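From: Qusai Aoun
To: gripper-users list
Date: May 12, 2023
Subject: Re: [gripper-users] Width reading jumps while the fingers are closed on something

Dear all,

thank you to everybody who answered my first message. I promised to write again when I knew more, and now I know more, although not everything. I quote the last answer first so that you can follow.

> Hello Qusai,
>
> We had a similar symptom with our Omier handles in the winter. The logged
> width was fine for some minutes and then it made a step while the operator
> was still holding the object. In our case it was the encoder cable. It was
> too short, and when the wrist was bent strongly to one side the connector
> moved a little in its socket. Please check this before you open anything.
>
> Two more questions. Do you zero the width at every power-up, or only once
> in the morning? And do you see the jump with soft objects only, or also
> with hard ones like a cup?
>
> Jansen list support

First, the cable. I checked it as you recommended. It has enough slack in all positions of the wrist, and I fixed the connector with a small clamp. After this I repeated the recording and the fault came again, so I believe the connector is not guilty in our case.

To the question about zero: we do it at every power-up, with the fingers fully closed and nothing between them. I know that some groups in Zakville do it with a gauge block. We do not have one of the right size.

To the question about objects: this was the useful question, and I am grateful for it. I had mixed all objects in one list and therefore I did not see the pattern. When I separated them, the jump was there almost only with the tea bottle. With the white cup I found it one time, and I am not certain that this one time is real.

I paste two views from the gripper camera, one with the red tea bottle between the fingers and one of the bench with the fingers open.

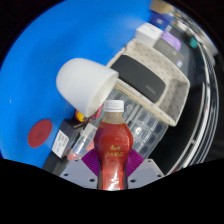
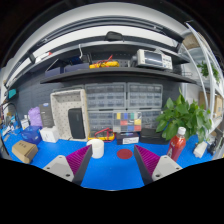
My explanation at the moment is the following. The bottle has a body that is wide above and has a waist below. If the operator closes on the border between the two parts, the fingers can find two stable positions. They start on the wide part, then the bottle rises or sinks by a very small distance, and the fingers go suddenly to the narrow part. This would be a real movement of the fingers, so the encoder would be telling the truth. However, the log shows a jump of 5 mm between two samples, and by hand I cannot make the fingers move so much without noticing it. I tried it many times. A real slip of this kind is felt clearly in the trigger.

So I looked at the raw counts. In the bad recordings the value goes to 2241 and stays there until the fingers are opened. It is always the same number, with every operator, and also after a new power-up. A mechanical slip would not stop at exactly the same count every time. I think that it is a limit somewhere in the software, and that the bottle is only the object whose width is near to this limit. The cup is lighter and we hold it at different places, so it comes near the limit less often. I cannot prove this yet.

Now the part which concerns safety, and this is the reason I write to the full list and not privately. The same handle can be mounted on the arm, and the arm controller uses the logged width to decide how strongly it closes. If the width is frozen, the controller believes that it has not reached the object and it continues to increase the force. This happened to us with a full bottle. The body was pressed in, the cap came loose and tea ran over the bench and into the connector strip of a power supply. The supply switched itself off. No person was hurt, but a colleague had his hand near the fingers because he wanted to straighten the bottle, and I do not like to think about it.

Until we understand the fault we work with these rules:

- The force limit in the arm controller is set to the lowest step, also for heavy objects.
- No hand goes near the fingers while the arm is enabled. If an object must be corrected, the arm is disabled first.
- If the width does not change for 3000 milliseconds while the close command is active, the arm stops. This is a small script of our own. I can send it to anybody who wants it, but please read it before you use it, I am not a programmer by education.
- Bottles on the arm are filled with water only, and the cap is closed with tape.
- Electronics that are not part of the test are taken away before the arm is enabled.

We also excluded all recordings which contain the frozen value from our training set. If you share recordings from the Pretutora release, I would ask you to search for a constant width during a grasp. You do not need our objects for this. A simple plot of width against time is sufficient, because the flat line is very straight, while a real grasp always has a little noise.

My open questions to the list:

Has anybody seen a fixed count like this one, perhaps with a different number? If your number is different, please write also the firmware version and the finger type.

Does somebody know whether the width is clipped before or after the conversion to millimeters? I could not find it in the manual, and the comment in the source code is contradictory to the code below it.

Is there a possibility to read the motor current from the handle directly? With the current I could make a second condition for the stop, which does not depend on the width at all. This seems to me the better solution for the long term.

I will exchange the encoder board between our 2 handles next, so that we see whether the fault goes with the board or stays with the handle. It needs some soldering and I want to do it slowly. When I have the result I will answer in this same thread, so please do not change the subject line.

One correction to my first message: I wrote there that the fault started after we changed the fingers. This was wrong. I looked into the older recordings and I found the same flat line with the previous fingers also. I apologize to those who spent time on this direction.

With kind regards,
Qusai Aoun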